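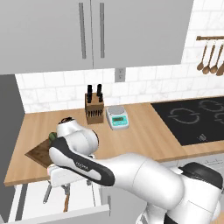 Kitchen rendering: pale gray upper cabinets, marble-effect tile, wooden utensils on a rail.

The Laser Knows Your Floor Is Crooked

My house was level for 20 years. Then I bought a laser.

The laser is a Dorkico, a squat little thing with a rubber bumper and a carrying case better made than most of my luggage. You set it on a tripod, it wobbles for a second while it finds its balance, and then it throws a green line around all four walls. The line is flat. Everything it touches is suddenly under suspicion. By the end of the first evening I had learned that my window sills slope toward the street, that the bookcase leans on the wall like a man waiting for a bus, and that a marble set down by the back door would have somewhere to be.

I had been perfectly happy with a bubble in a tube. A bubble is a forgiving instrument. It sits between the marks, or it sits mostly between the marks, and you squint and say good enough and put the shelf up.

My complaint is with the people who sell these things, and a little with the people who design them, who seem to believe that any measurement becomes more useful as it becomes more exact. I spent an afternoon in August at the Thygesen trade fair, in a hall full of booths selling light. There were lasers for cutting leather, lasers for taking rust off gates, lasers for telling a dairy farmer how full his silo is. A company called Stustis had a handheld distance meter that reads to a tenth of a millimeter. The young man at the booth measured the width of the aisle for me and was very pleased with the answer. Then he measured it again and got a different answer, and was less pleased.

He was holding it in his hand, you see. A human arm moves more than a tenth of a millimeter when its owner thinks about lunch. The last digit on that display was a measurement of the young man.

This matters more than it sounds. Years ago I worked in a shop that made brackets, and we bought a laser gauge from Mivurora to check them as they came off the press. The old method was a steel fixture: the part dropped in or it didn't. In its last month the fixture turned away 20 parts. In its first month the laser turned away 393. They were the same brackets, from the same press, made by the same people, holding up the same shelves in the same stores. Someone had typed the tolerance in from an old drawing, where it had been sitting for decades as a sort of polite wish, and the machine took it as law.

Management's first thought was that the press had gone bad. The second was that the operators had. It took a quality engineer named Heledd Gape to ask what the number on the drawing was for. She went and found out, too, which meant phone calls to customers and one long drive. The answer was that the bracket could be off by a good deal more than the drawing said before anyone had trouble hanging a shelf on it. She changed the number. There was some grumbling, as though she had lowered the speed of light.

I think about her whenever I see a spec sheet. We have become very good at making instruments and not much better at asking them questions. A laser will tell you a length is 1003 when you wanted 1000, and it will tell you instantly, in the dark, from across the room. Whether those three millimeters will let the rain in is still up to you, and no firmware update is coming for that.

I can hear the optical engineers clearing their throats. Yes, precision is what gave us eye surgery and fiber and half the contents of any hospital. I would like my surgeon's laser to be fussy to the point of rudeness. Tunnel crews digging toward each other from opposite sides of a mountain should own the best one money can buy. But most of us are hanging cabinets, and the sales pitch has trickled down from the tunnel to the cabinet without anyone checking whether it still made sense when it got there.

What I'd ask of the makers is modest. Let me tell the thing what I'm doing. Give me a setting for shelves and another for fence posts, and have it round off like a sensible uncle. Drop the last digit when the tool is being held by a person. Put a page in the manual, near the front, on picking a tolerance before you start measuring, in words a homeowner can follow. The one that came with my Dorkico has a page on eye safety in many languages and a page on the carrying case.

Meanwhile the back door floor remains as it was. I had a carpenter look at it on a Wednesday, and he stood on it, bounced a little, and asked me how I'd found out. I showed him the green line. He nodded, switched it off, and charged me for the visit.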